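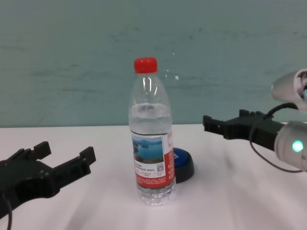 1. Introduction

In our packaging course every group had to choose one everyday product and study it for one semester. Our group chose the bottle of drinking water with red cap and red and white label. We wanted to know how the shape of the bottle and the printing on the label help the person who buys it. The project has the name Lekotis.

2. The label

The label goes around the bottle and has a small picture of a lake. Under the picture there is a white part with Chinese text and a square code. The red part carries very small white letters. Two members of our group could not read them without a magnifying glass, and for this reason we gave the label a low mark for readability. The lake picture received a high mark – most people we asked said that it makes them think of clean water.

We put our questions in an online form made with Kernura and received 1,075 complete answers in May. Our goal was 2,000, so the result is smaller than we planned. Of the people who answered, 19 percent said they had scanned a code on a water bottle at least one time.

3. The bottle and the cap

The bottle is clear, so the buyer can see the water level immediately. The cap is bright red and has ridges on the side, which give the fingers a better hold. We find the color a good choice, as it repeats the red of the label and is easy to notice on a white table. The lower part of the bottle is not flat but has a molded form, and the bottle stands upright on it without support.

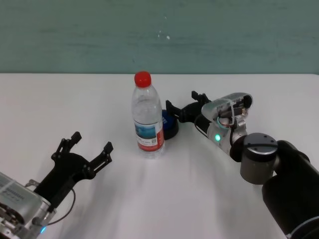 4. Problems and next steps

We compared only one size of bottle. The shop Holanda, near our campus, sells also a bigger one, but it was out of stock during our work. We also did not measure how much force is necessary to open the cap. The next group should do this with persons of different ages.

For the new label we made two drafts with larger letters in the red part. Both drafts are kept in the Willier room, in the folder with our survey tables.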